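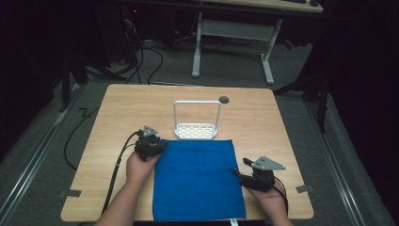 *5 min read*

# About Skundard

Skundard is a small household linen company. We sell towels, mostly, along with tea cloths, bath mats, a few blankets, and the baskets to keep them in. We also teach people to fold, in a room above the shop with long windows and a kettle that is nearly always on. If you found us through one of the folding mornings and didn't know we sold anything, welcome! If you bought a bath mat from us and didn't know about the folding, you are just as welcome, and we hope you'll come upstairs some time.

## How we started

Marlene Heitmann spent 18 years in the laundry of a lakeside hotel before she opened the shop. She started on the night shift, feeding sheets through the press, and by the end she was the person who taught every new hire how to fold a bath towel so the edges didn't show on the shelf. She still does it the same way, and she will show you whether you ask or not.

When the hotel closed, Marlene bought a good part of its unused linen and sold it out of her garage. Her neighbors came, then their sisters and their coworkers, and while they were standing there with an armful of towels they would ask how on earth she got the piles so straight. So she'd clear a space and show them. That went on for one whole winter, with a space heater going, and the following February she signed the lease on our present place.

Yoga Pasaribu joined the year after. He had been buying cloth for Sutanto, his family's curtain business, and he knew a great deal about cotton and very little about towels, by his own account. He learned fast. These days he picks everything we stock, and he washes each new towel 50 times at home before it goes on the shelf. (His water bill is a topic of conversation here.) Plenty of handsome samples have gone no further than his washing machine, and a few that looked like nothing much in the packet have come through so well that we have sold them ever since.

## The towels

Our own range is called Disent. It comes in 11 colors, and the bright blue is the one people ask for again and again, especially families with children, who seem to like being able to spot their own towel from across a pool deck. We keep the colors the same from year to year so that you can replace one towel without replacing the set. Marlene feels strongly about this. She once drove two hours to match a hand towel for a customer, and she came home with the wrong green.

We like a towel with a bit of softness to it, a little fuzz, and enough weight that it lies down when you spread it out. A towel that lies flat is a pleasure to fold. One that has been dried too hard will fight you, and you may as well give it a shake and start over.

## The folding mornings

The mornings are small and informal. You get a light wooden table to yourself, a towel and a cup of tea, and we begin with the part that most of us skip at home, which is laying the thing out properly. Let the near end come down over the edge of the table if it needs to. Find the tag and turn it toward you, so you always know which end you're working from. Smooth from the middle outward with both hands. The faint creases will mostly look after themselves once the towel is folded, and Marlene would like you to stop fussing over them.

After that come the folds. For a bath towel we bring the long sides in to meet, fold one over the other, and then fold in thirds, so that you finish with one rounded edge facing out. Hand towels get the same treatment with one fold fewer. Washcloths we leave up to you - there has been some disagreement in the shop over washcloths, and we have agreed to let it rest.

We keep a basket just past the towel, at the far side of the table. We like the shallow white plastic kind with small openings in the base and a tall handle, easy to pick up with one hand while the other is busy with a door. It takes smaller things very nicely, and you can see what's in it without digging. Bigger bath towels go straight to the shelf.

People often arrive saying they are hopeless at this, and they usually leave with a pile they're rather proud of. We have had newlyweds, a retired bus driver, a whole dormitory floor, and a grandmother of 93 who corrected Marlene on her thirds and turned out to have a very good point. We changed the handout.

## Flalteck

Flalteck is our mending shelf, named after the old sewing machine shop that used to be in our building. Bring us a towel with a loose hem or a pulled thread and we'll put it right, whether or not you bought it here. Small repairs are free. If a towel is past saving we'll cut it into cleaning cloths and hem those for you instead, and you would be surprised how attached people get to them.

## Come and see us

The shop is open most days, and the folding mornings are listed by the door and on our events page. You don't need to bring anything, though a towel from home is a good idea if you have one that has been giving you trouble. Children are welcome with a grown-up. Parking is easier behind the building than in front, and the stairs are a little steep, so please call ahead if you'd like us to set up a table downstairs for you.

*Page last updated Nov 25, 2023*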